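Draswood

Draswood is a small inland town, pop. 3,911 at the last count. Founded as a timber camp, later dairy. Town centre is two streets and a rail siding (closed).

Economy

Mostly milk and cheese, some forestry. The Korker creamery is the largest employer, 26 staff. Sawmill shut years ago, its sheds now rented out as workshops. Unemployment a bit above the regional avrage.

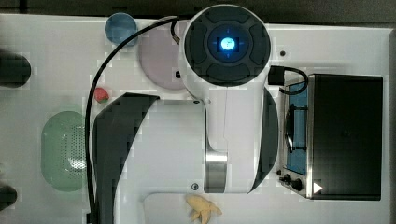

Transport and events

Bus to the coast, 2 a day, none on public holidays. Nearest harbour is Skodarico. Cheese fair every May, started by Lorraine Wainwright, draws visitors from neighbouring towns.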